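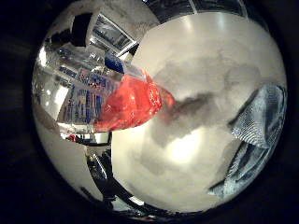
Where should you keep bottled water at home?
Keep it in a cool, dark cupboard indoors, away from cleaning products, paint and gasoline, with the oldest bottles at the front.

Bottled Water Tips (and what to do with all those bottles)
Updated March 6, 2022

I never planned to have opinions about water bottles. Then we moved to the house on Aden Road, where the well water tastes like a handful of pennies, and suddenly there were bottles everywhere! Under the sink, behind the couch, rolling around the back of the car every time I took a left turn. I grew up drinking from the tap and I still mostly do when I visit family, but out here we go through the small clear ones pretty steadily, and I've picked up a few habits along the way. Take what you like.

Storing the full ones

My first mistake was the garage. It seemed perfect, lots of floor and nobody tripping over anything, but by September it was like an oven in there and the water came out tasting of warm plastic and lawn mower. Plastic lets smells through more than you'd think, so water that lives next to the gas can will start to remind you of the gas can. Mine is all in the hall closet now, on the floor under the coats, and it tastes like water.

If your closet floor is concrete or tile, put a scrap of cardboard or an old bath mat down first. It keeps the cases from sliding when you tug one out, and if one leaks you find out from the cardboard.

Don't stack cases more than three high. The bottom ones bow out, the caps get pushed sideways, and one slow drip will soak everything below it. (I lost a box of Christmas cards this way. I'd already addressed them.)

Take the plastic wrap off the case when you bring it in, all of it. I used to tear a hole in one corner and fish the bottles out, and the case would sag and collapse and the last few would end up under the shelf. I have an open crate now from the Kiiskinen hardware sale, nine dollars, and the bottles lie on their sides in it with the caps facing out. You can pull one with one hand while you're holding a toddler or a bag of dog food.

Keeping them from rolling

A round bottle on a smooth shelf is going to travel. In the fridge I lay a folded dish towel on the shelf and the bottles sink into it just enough to stay put. A magazine file turned on its side works too, the stiff kind, and you can stack two of them if your shelf is tall. I tried the wire racks they sell for this and the small bottles slipped right between the wires, so measure before you buy.

On a table or a desk, if you have to lay one down, lay it against something. A book, the wall, a bag. And tighten the cap first! I say this as a person who has dried out a keyboard with a hair dryer (it did not work, don't bother).

In the car, an old shoe organizer hung on the back of the front seat holds one bottle in each pocket. Bring them in at night in summer and in hard freezes both.

Stubborn caps

My hands aren't what they were, and some of those little caps are on there tight. What works for me:

Wrap a wide rubber band around the cap, the kind that comes on broccoli. Twice around if it's loose.

Hold the bottle low down near the base and don't squeeze the middle. The thin ones fold in when you grip them and then the water comes up over your wrist as soon as the seal cracks.

A dry rubber dish glove is better than a towel. A towel just slips.

If the ring under the cap is spinning along with it, snip the ring with nail scissors and then turn. Watch your fingers.

Telling whose is whose

Four people, one kind of bottle, and by dinnertime there are seven half-full ones on the counter and everyone swears theirs is some other one. I've tried just about everything here. Marker on the label rubs off once it gets damp. Marker on the cap lasts, if the cap is a light color. On a red or dark blue cap you can't read a thing, so for those I use a rubber band or a hair tie around the neck, one color for each kid. Mine are green, yellow and the sparkly one, which gets fought over.

My sister peels half the label off hers. That works fine until somebody else gets bored and peels theirs.

Getting labels off

If you're saving a bottle for something else, the label usually has to go. The wraparound ones are only glued in one strip, so find the seam, slit it with a fingernail and the whole thing comes off like a sleeve. The glue strip stays behind. A little cooking oil on a paper towel, leave it while you fold some laundry, then wipe with dish soap. I bought a bottle of Monis label remover once and it smelled so strongly of oranges that I could taste it at supper. Oil is fine.

Warm water helps but don't use hot. The thin bottles shrink and twist up and then they won't stand.

Using the empties

I don't refill the thin ones for drinking over and over. They're hard to wash in the neck and they get scratched up inside, and I'd rather use my steel one. But I do keep a few around for other jobs.

For plants, poke a few holes in the cap with a hot needle, fill the bottle and push it upside down into the pot before you go away for the weekend. My fern at the Puvadow Street place lived through a whole week like that. Try it on an ordinary day first to see how fast yours drains, mine was much too quick with four holes and about right with two.

For the cooler, fill one most of the way and freeze it with the cap off, then screw the cap on after. Leave a good gap at the top. It keeps the sandwiches cold and doesn't turn into a puddle the way bag ice does.

Cut the top off a dry one and you have a decent scoop for birdseed or potting soil. Leave the cap on and it makes a funnel you can plug. Go around the cut edge with a bit of tape, it's sharper than it looks.

I've also kept buttons, rice and fish tank gravel in them. Rice pours beautifully. Buttons get stuck, skip the buttons.

Throwing them out

Empty them all the way, squash them flat from the bottom up, and put the cap back on while they're still squashed so they stay that way. You'll get far more in the bin. Our pickup here wants the caps on, but the last town wanted them off, so check with yours. A bottle with a swallow left in it goes to the plants or the dog bowl first.

I keep a paper grocery bag on a hook inside the pantry door for empties, and when the bag is full it goes out, whoever filled it. We're still working on that last part at my house.

Next up on the page is the drawer where all the lids live. I've been putting it off since before the holidays.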